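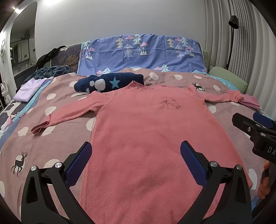

Folding station, waffle-knit shirt laid out face-up, two hand-held grippers.

Fabric folding demo at an open day: what should visitors be told, and how long should one run take?

Posted by tallgrass_jo
Tags: grippers, demonstration, fabric handling

We have an open day in July at the Trotstead makerspace and I have been given the folding demo. The operator holds one gripper in each hand and folds a shirt on a bed, and visitors can try it afterward. The recordings are used for training a folding policy, which will not be running on the day. The fingers have rubber pads and the linkages are the pivoting bracket type.

Three things I would like to settle before I write the run sheet:

I have a 30 minute slot and expect mixed ages. How many complete folds is it reasonable to show before handing over the grippers?

Is a waffle knit a poor choice? I picked it because the pads seem to hold the texture well, but the sleeves do not lie flat at the cuffs and I lose time there.

The bed sheet is dusty rose with large white polka dots and the shirt is pink. Will the recordings from the day be usable, or should I change the sheet?

Dede Agbenyega
Accepted by poster

I ran the same kind of demo for two seasons at Braslow, so I will take these in your order.

Show two folds, then stop. The first at normal speed with no talking. The second slowly, with a pause after each grasp so that people can see where the pads are. A practiced operator needs less than a minute for a long-sleeved shirt. Visitors need far longer, and most of your slot should go to them.

Waffle knit is fine. The grid gives the pads something to hold and a single layer lifts without much pressure. The usual fault is picking up both layers when you wanted one, or the sheet along with the shirt. Come in at a low angle from the edge of the garment and close only when both pads are past the hem. For the cuffs, do not try to flatten them as a separate step. Bring the sleeve across the body first, grasping a little above the cuff, and smooth it after it has landed. If a cuff is already folded back on itself, leave it.

On the sheet, I would not change it for the visitors. For the recordings it depends on what they are for. If your set is all plain backgrounds, a patterned one is worth having. If someone is segmenting the garment by color, pink on dusty rose will give them trouble at the sleeve edges, and they should be told before the day. Keep the visitor runs in a separate folder in any case. We collected 413 in one afternoon and kept 200, and the sorting took longer than the event.

One more item for the run sheet: say at the start that the person is doing the folding. Our visitors at Braslow assumed the grippers were moving by themselves, and the same point came up with every group until we put it first.

medeiros_bench

Use a towel. Shirts are too hard for kids. We did towels at Medeiros and there were no complaints.

galarel_tom

Agree with most of the accepted reply but not on two folds. At the Galarel open day we showed one and went straight to the hands-on part, and the line moved better. I would also put a strip of tape on the floor where the operator stands. People lean in over the bed and the left hand has no room to swing the sleeve across.

Check the pads for lint between groups. Knits shed, and grip drops off before you notice it. A damp cloth is enough, then let them dry.

Comment from tallgrass_jo: Thanks. Going with two folds, the tape, and a towel kept aside for the younger group. Sheet stays. I have asked about the segmentation and am waiting to hear.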